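Speaker notes: What We Talk About When We Talk About Returns
Brurkdale Public Library, evening series, January
Forty minutes plus questions. Water is on the left. Do not lean on the lectern, it rolls.

Opening

Wait for the coats to settle. Thank Reshma Mofokeng for the introduction, whatever she has said. If she mentions the radio interview, smile and move on.

Start with the show of hands. Who has bought clothes online in the last year? Who has bought the same thing in two sizes, planning to send one back? Who still has both? Leave a pause for the third one. It is the only laugh I can count on before slide 5.

I spent four years on the returns desk at Pondar, a mail-order clothing company you will not remember, which tells you how it went. We sold knitwear, sleepwear, and a line of trousers called Sedetti that fit no human being I ever met. My job was to open the parcels that came back and decide what happened to each one. I had a chair, a lint roller, and a list of codes.

The codes

Read these slowly.

Code 1, too small. Code 2, too large. Code 3, not as pictured. Code 4, changed mind. There was a code 9, other, with a blank line next to it, and the blank line is why I'm standing here tonight.

I kept notes on one season of code 9. 457 slips. Management wanted us to sort them back into the first four codes, and I did, but I copied them out first on the backs of packing sheets.

Read three, no more. Last time I read eleven and lost the room.

"My sister has it."
"It makes a noise."
"I wore this to the interview and do not want to see it again."

Let the last one sit. She had ironed it before sending it back. We refunded her in full, and I marked it code 4.

Slide 5: the catalog pages

Say: catalog color names were invented by one man, working alone, near lunchtime. Oatmeal, biscuit, toast, butter, rye. One spring everything we sold was a kind of bread. Then he went on vacation to the coast and we had driftwood until October.

Pause on "rye." It was green. There was a meeting.

What happens to the sweater

People always ask this in the questions, so get ahead of it. They picture the returned sweater going back on the shelf, slightly embarrassed, and shipping out again the next morning. Some did. Ours had to pass what was called the presentation standard, a document of 12 pages with a section on sleeves.

Walk them through a good return. It comes in, you sniff it (yes, really, and yes, perfume was a fail), you check the cuffs and the neck, you fold it to the card, you bag it, you put a new sticker over the old sticker. The fold matters more than you'd think. A customer who opens a bag and finds a bad fold will decide somebody else has been in there, and she'll be right. 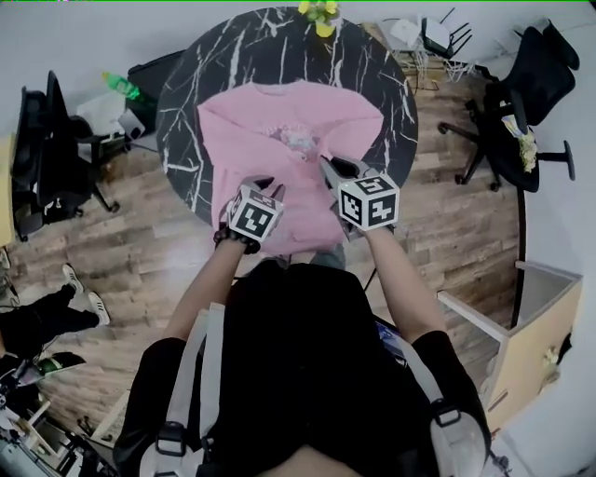
I was a slow folder. My supervisor could do a cardigan while eating a sandwich, and on the strength of that talent she was promoted to a job where she never touched a cardigan again.

Now the bad return. Marked down once, marked down twice, sent to the outlet room, and after that sold by weight. We had a buyer who came by in a van and paid by the bale. I once asked him where it all went. He said "out." I have given that answer a lot of thought.

CLICK to the bale slide. If the clicker sticks, press it against the table. If it still sticks, describe a bale. It is a cube of sleeves.

The Crăciun box

Pronounce it kruh-CHOON. Practice in the car.

This was a holiday gift box we put out for a single winter. The owner had married into a Romanian family and wanted to do something nice. It held a pair of socks, a scarf, and a candle that smelled of oranges for the first ten minutes. We shipped 4,000 of them.

They came back well into spring. The socks were missing from nearly every box. People had kept the socks and returned the rest, and the policy said a refund required all contents, and the letters that followed were the finest writing I have ever been sent. One gentleman argued across two pages that the socks had been a gift and the box had been a purchase. We paid him. I still think he had a point.

Slow down here. This is the real part of the talk.

What I got from those letters was how badly people want to explain themselves. The form asked for a number. They gave us their divorces, their new diets, a daughter who had moved home. Some apologized to the sweater. I was twenty-six and supposed to be putting stickers on bags, and by four in the afternoon I usually knew more about certain strangers than about the people in the next row.

Do not get misty. Drink water.

Today the same form is a drop-down menu, and most of them have no blank line. I checked before coming. The last store I used gave me six reasons and I picked "no longer needed," about a pair of pajamas.

Close

Hand out the blank slips, pencils are in the shoe box. Ask everyone to write a code 9 for something they kept and should have sent back. Collect them, read a few aloud, no names.

Skip any about husbands if the husband is present.

Questions until 8:15, then chairs. Parking lot gate locks at nine.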